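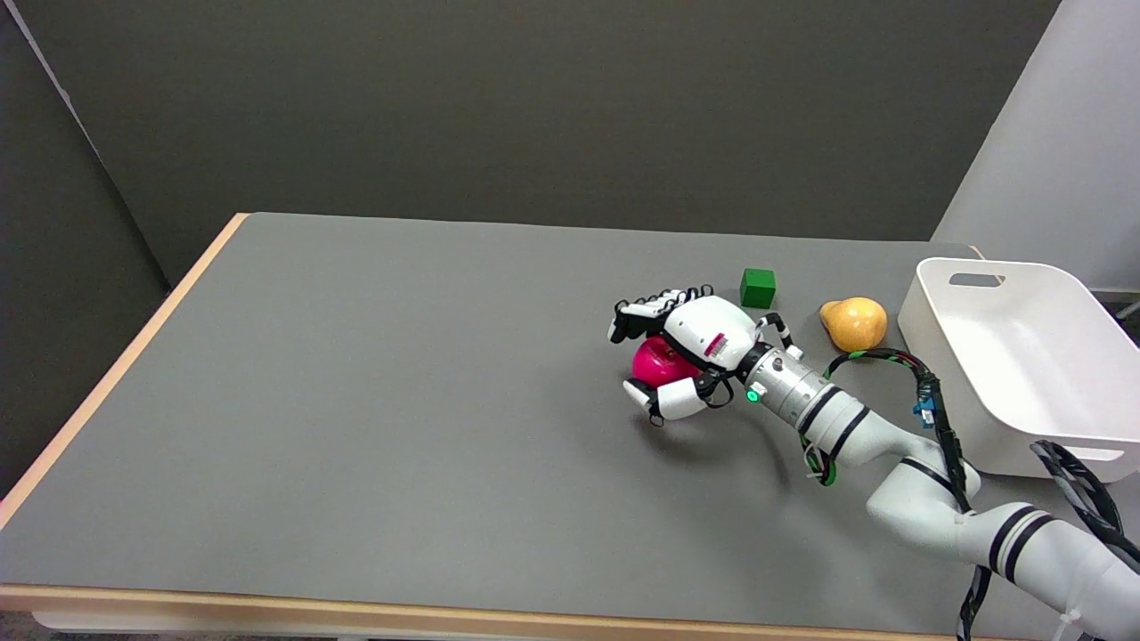 Home & Garden > Sheds and Workrooms

Topic: Covering a bench top

Melnyk
Moved into the back room at Plikemholm in May. The bench is bare pine and marks if you look at it. Thinking of a grey mat over the lot. Nukeda sell one for $69. Anyone used it?

Jomeo_2
Had one for 2 years. Fine for glue and paint. Don't put a hot kettle on it. Mine lifted at the corners and I ended up taping it.

mwong
I wouldn't cover it at all. Sand it, oil it, and let it get marked. It's a bench.

Melnyk
I do my sewing on it too, so oil is out.

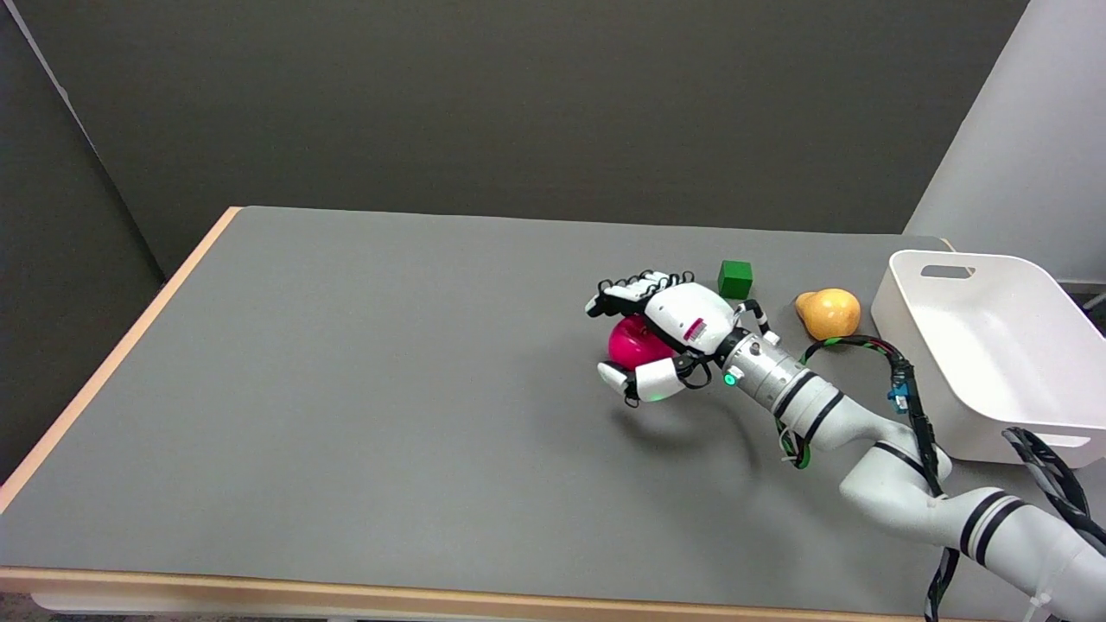
Jomeo_2
Measure before you order, as Nukeda won't take back a cut mat. I'd also trim it short of the front. A strip of light timber left showing along there, like on that table with the grey top, gives you somewhere to screw a clamp without chewing up the mat. My clamp has left a ring in mine.

mwong
Or skip the mat and spend 200 on a decent top. Still say oil. Maëlle Wong, if you're at the Plikemholm swap and want to borrow my sander.

Melnyk
Ordered the mat. Will take the sander for the edges, thanks.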